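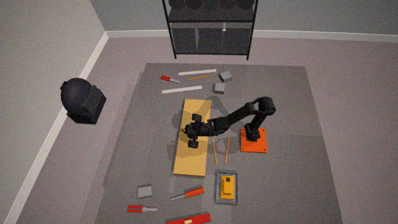
Talk notes, open day at Vedance. Keep to 20 min, leave time for the questions, last time I ran over and the room got noisy. Start with why we went: we run a small shop, we have been asked by three different people this year if we are "getting a robot", and I wanted to see one do woodwork type jobs before saying yes or no. Slide 1 stays up while I talk. It's the sim they run next to the real cell, arm on its orange plate, gripper over the long yellow board, hand tools lying on the mat. Point at the ruler and pencil end, then the pliers and screwdriver end. Say: this is a bench most of you would know. Ask for hands, who has a mat that tidy? Wait for the laugh, move on.

Getting there. Visit was 7 November 2022. Sedgwick site, the far building, not the one with the sign. Two groups, ours was the morning one, 12 of us. Coffee first, then safety talk, then straight onto the floor. Mention shoes! They turned one man away for sandals in November. Don't say which company.

What Vedance does (one minute, no more). They set up arms for small shops. Don't build the arms, buy them in, do the programming and the training. The software is called Dravorine. Spell it out, people wrote it down wrong last time I talked about it. Zuvach is the other firm in the building, they do the grippers, separate stand, separate price list. Somebody will ask if it's one company. It isn't.

Demo part one, the sim. They plan the job on screen before the real arm moves at all. The guide picked the board as the target and asked us what should happen if the board was turned a bit. Good question to throw to the room here. Pause. Then tell them: he turned it on screen, ran it again, arm came in from the new angle. We saw it miss too. He left the miss in, I liked that. Go back to slide 1 and show the gap between gripper and board, talk about approach height. They come in high, stop, then go down slow. The two orange sticks next to the board matter here, thin stuff close to the thing you want to pick is where it goes wrong, he said. Same with us and offcuts, to be fair.

Then shadows. Sounds boring, isn't. Arm throws a shadow over the board, and the camera side of the software has to cope with that. They change the light in the sim over and over, 1000 runs overnight on one job. Nobody sits there watching. Read the number slowly.

Demo part two, real cell. No slide for this, they asked for no photos on the floor. Describe it: yellow line on the ground, you stand behind it, light goes green, off it goes. Job was pick a board, move it, put it down square. 83 good picks before lunch, they had a counter on the wall. One stop while we were there. Gripper closed on nothing, arm just held still and waited for a person. Took the guide under a minute to clear it. Tell them the stop was the best bit of the morning, for me anyway.

Stuff people asked on the day (pick two, skip the rest if short on time)
Noise. Quieter than our extractor. Could talk over it.
Dust. Vague answer. They said covers, I asked how often you change them, got "depends". Chase this.
Who programs it after they leave. You do. Training is 8 days, split up, and they want the same person for all of it. Problem for us, we don't have a spare person for that.
Can it swap between tools. Screwdriving yes with a different end on it, pliers work no, or not yet. Point at the tools at the bottom of the slide when you say this, easy link.
Floor space. More than I thoght. The arm is small but the safe area isn't. Bring up our back corner, measure before talk!!

Money. Don't give a figure, they asked us not to. Say it was more than the van and leave it.

What I'd do different. Bring one of our own boards. The other group did and they got a go with it in the afternoon, we just watched theirs. Also bring the question list printed, my phone died.

Next. Vedance are running another open day in April, sign up sheet by the door. Sheet needs name, shop, what job you'd want it to do. Be specific on the last one, "general help" gets you nothing. If you do bavk to back runs of the same part, put that down.

Close on slide 1 again, leave it up for questions. Thank the hosts. Remind about the key for the side gate, needs to go back tonight.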